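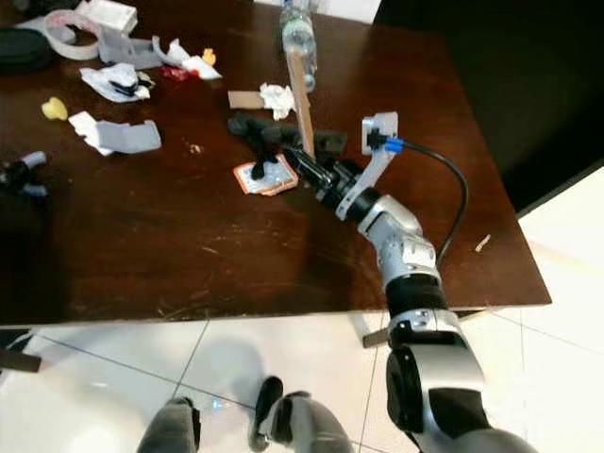
홈 연구 측정 노트 자료실 연락처

2포트 VNA의 SOLT 교정과 검증 절차

최종 수정: 11월

이 문서는 동축 커넥터를 기준면으로 하는 2포트 S-파라미터 측정에서 SOLT(Short-Open-Load-Thru) 교정을 수행하고 그 결과를 확인하는 절차를 정리한 것이다. 대상은 Rasside 대역통과 필터 시제품이며, 같은 커넥터 계열의 수동 소자에는 그대로 적용할 수 있다. 증폭기처럼 이득이 있는 소자는 포트 전력을 따로 정해야 하므로 다루지 않는다.

1. 준비

계측기 전원을 켜고 예열이 끝날 때까지 기다린다. 예열 시간은 장비 설명서의 값을 따른다. 그동안 커넥터를 점검한다. 중심 핀이 휘었거나 기준면보다 돌출된 커넥터는 사용하지 않는다. 나사산의 금속 가루는 건조 공기로 불어 내고, 남은 오염은 이소프로필알코올을 소량 묻힌 면봉으로 닦는다. 중심 핀에는 힘을 가하지 않는다.

케이블은 측정할 때의 위치에 미리 고정한다. 교정 후에 케이블을 크게 구부리면 위상 오차가 생기고, 이 오차는 주파수가 높을수록 커진다. 두 포트의 케이블이 소자 위치에서 자연스럽게 마주 보도록 배치하면 Thru 연결에서 케이블을 움직이는 양이 줄어든다.

2. 스위프 조건

교정 전에 아래 조건을 모두 입력한다. 교정 후에 바꾸면 보정 계수가 보간되거나 해제된다.

시작 주파수: 3 GHz
종료 주파수: 9 GHz
측정점 수: 61
IF 대역폭: 1000 Hz
포트 전력: 0 dBm
평균화: 해제
기준 임피던스: 50 Ω

이 조건에서 주파수 간격은 100 MHz이다. 통과대역의 위치와 삽입손실을 개략적으로 확인하는 데는 충분하지만, 대역 경계의 기울기를 읽으려면 점을 늘려 다시 교정해야 한다. 포트 전력 0 dBm은 50 Ω 정합 부하에서 첨두 전압 316 mV에 해당한다. 시제품에 바랙터나 다이오드가 포함된 경우에는 이 전압이 선형 영역 안에 있는지 먼저 계산한다.

저지대역의 깊이가 관심사라면 IF 대역폭을 낮춘다. 대역폭을 10분의 1로 줄이면 잡음 바닥이 10 dB 내려가고, 스위프 시간은 거의 같은 비율로 늘어난다.

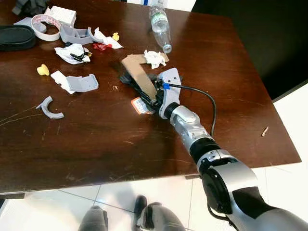 탁자 위의 로봇 팔. 그리퍼 손가락이 판지 조각 쪽을 누르고 있다.

3. 교정 키트 정의

메뉴에서 Gavaretti 키트를 선택한다. 목록에 없으면 Tania 서버의 공용 폴더에서 정의 파일을 불러온다. 확인할 항목은 Open의 프린징 커패시턴스 다항식 계수, Short의 인덕턴스 계수, 각 표준의 오프셋 지연, 커넥터의 암수 구분이다.

암수 표기에는 주의가 필요하다. 장비에 따라 표준 자체의 성별을 표시하기도 하고, 테스트 포트의 성별을 표시하기도 한다. 이를 반대로 지정해도 교정은 오류 메시지 없이 끝나며, 반사 위상이 틀어진 결과가 나온다.

4. 교정 순서

(1) 포트 1에 Open을 연결하고 토크 렌치로 조인 뒤 측정한다.
(2) 같은 포트에서 Short, Load를 차례로 측정한다.
(3) 포트 2에서 (1)과 (2)를 반복한다.
(4) 두 포트를 Thru로 연결하고 네 개의 S-파라미터를 모두 측정한다.
(5) 격리(Isolation) 항목은 생략한다. 저지대역 감쇠가 계측기의 누설 수준에 가까운 소자에만 수행한다.
(6) 계수를 저장한다. 파일 이름에는 주파수 범위, 점 수, 키트 이름을 넣는다.

조일 때는 너트만 돌린다. 표준의 몸체가 함께 회전하면 중심 도체의 접촉면이 마모된다. 토크 렌치는 꺾이기 시작하는 지점에서 멈춘다.

5. 검증

Thru를 그대로 둔 상태에서 S21의 크기와 위상을 본다. 키트의 Thru가 길이 0인 직결형이면 크기는 0 dB, 위상은 0도 부근에서 평탄해야 한다. 오프셋이 있는 Thru라면 위상이 주파수에 비례해 감소하는 것이 정상이다.

다음으로 Short를 다시 연결하고 S11을 스미스 차트에 표시한다. 궤적은 왼쪽 끝에서 시작해 오프셋 길이만큼 시계 방향으로 회전한다. 한 점에 모이지 않는다고 해서 교정이 잘못된 것은 아니다. 궤적이 단위원 밖으로 뚜렷하게 벗어나면 해당 포트의 세 표준을 다시 측정한다.

교정에 쓴 표준을 다시 재는 방법으로는 정의 파일의 오류를 찾을 수 없다. 가능하면 키트에 속하지 않는 감쇠기나 공기 선로를 하나 정해 두고 매번 같은 소자를 측정해 이전 기록과 비교한다. Lim 감쇠기의 기준 데이터는 자료실에 있다.

6. 데이터 저장

결과는 Touchstone(.s2p) 형식으로 저장한다. 실수·허수(RI) 형식을 권장한다. 헤더의 주파수 단위와 기준 임피던스가 2절의 설정과 일치하는지 편집기로 열어 확인한다. 수동 소자이므로 S21과 S12는 잡음 범위 안에서 같아야 한다. 비가역 재료를 쓴 소자는 예외로 한다.

측정이 길어지면 중간에 Thru를 다시 연결해 드리프트를 기록한다. 변화량이 구하려는 삽입손실의 불확도보다 크면 1절로 돌아가 케이블 고정 상태를 점검하고 처음부터 교정한다.

문의: Stelios Sarantis | 무단 전재 금지 | 맨 위로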